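We use cookies to remember your preferences. Accept all / Manage settings
Search articles, makers, places
Last updated: May

The blue shelf: an afternoon with the woman behind Dravotura

I'd been told to come to Vomham hungry, and I can see why, as the first thing I was given was a cheese scone the size of my fist. The second thing was a pile of cloths and an instruction to feel them with my eyes shut. I got butter on one. She said it would wash out and I've decided to believe her.

She runs Dravotura, a very small outfit that dyes and hems plain household cloths: tea towels, tray cloths, the odd tablecloth if you ask nicely. Nearly all of them are blue. I asked the obvious question before I'd even got my coat off.

"I tried green," she said. "I did a whole summer of green and I couldn't look at it. Blue is forgiving. You can have three blues that don't match at all and people think you meant it."

She used to work in the linen room of a hotel in Pasen, and it still shows in how she talks. Everything is about the fold. On a busy morning there she'd get through 200 napkins before the first tea break, and she says her hands still start doing it on their own when she's watching telly (she demonstrated with my scarf, and I've never had it look so good).

"The corners are where it goes wrong. Everyone goes at it from the middle. You want to take hold of both sides, get it level, and only then think about where the crease is going. If one side's lower than the other you've lost it before you've begun."

I said I'm more of a roll-it-up-and-shove-it-in-the-drawer person. She went rather quiet and poured me more tea.

What I'd really come to ask about was the colours together, and the background she's so fond of. It's terrazzo, or a terrazzo print anyway, with black, mustard, pale pink and light grey chips all over white, and it is LOUD. I'd have thought it would swallow anything you put near it. With a dark blue cloth on top of a sky-blue one, though, it's lovely, and I spent far too long just looking at the two of them.
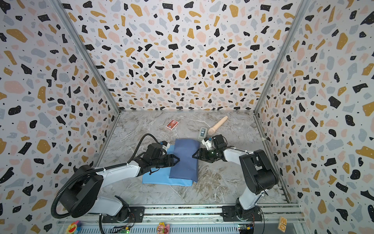
Dark blue over sky blue, on the marble-look floor with the terrazzo walls behind.

"People want to put plain cloth against a plain wall," she said. "I understand it. But your eye's got nothing to do. Give it something busy round the edges and it goes straight to the quiet bit."

And the marble effect underneath?

"Oh, I love a fake marble. I'll have real marble when I win something. It's grey and white, it's got a few dark veins in it, it'll go with anything you own. My sister's got it in her bathroom and I'm jealous every time."

I liked that there was a red playing-card box lying about back there too. It's such a good red! I told her she ought to do a cloth in exactly that colour, with the white border and all, and she gave me the look I imagine the green summer got.

We moved on to fabric, and here I should admit I know very little. I can tell a towel from a curtain. She's patient with it. She held one cloth up to the window, then another, and made me say which was which, and by the fourth go I was starting to see what she meant about weight. Some cloth drops straight and some of it sort of hovers. The smooth ones are the hardest to get right, she says, as they show every crease you've ever put in them.

"A rough cloth will hide your mistakes. A smooth one tells on you. Hang it up and you can see exactly where it's been folded, and the light goes down that line like a road."
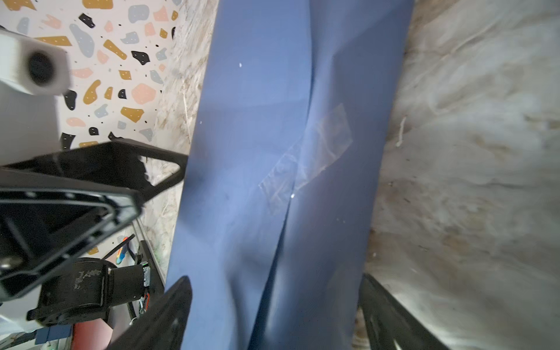 Slate blue, hanging, with a long diagonal crease and a strip of clear tape across it.

I rather like a crease, as it happens. That slate blue goes lighter and darker on either side of the line, and you'd lose all of that if it were pressed flat. I did want to pick at the tape. I'm someone who peels the labels off bottles, so I can't be trusted.

"You'd be sacked," she said, when I told her this. "First morning."

She does iron, but less than you'd think. Her own kitchen cloths don't get touched. The ones for sale get a quick press, then they're folded in thirds and in half, and they sit under a chopping board overnight. She charges £11 for a small one and £13 for the bigger size, and she's a bit embarrassed about the bigger one. I bought two and she tried to give me change I wasn't owed.

You can find her cloths at Won, the little shop by the bus stop in Pasen, or you can write to her and wait. She's slow with post. She says so herself.

Before I left I asked whether she'd ever try another colour. She thought about it while she wrapped up the last of the scones for me.

"I've been looking at a sort of mustard," she said. "Just for the hems, mind. Don't put that in."

I did ask her again on the phone, and she says I can.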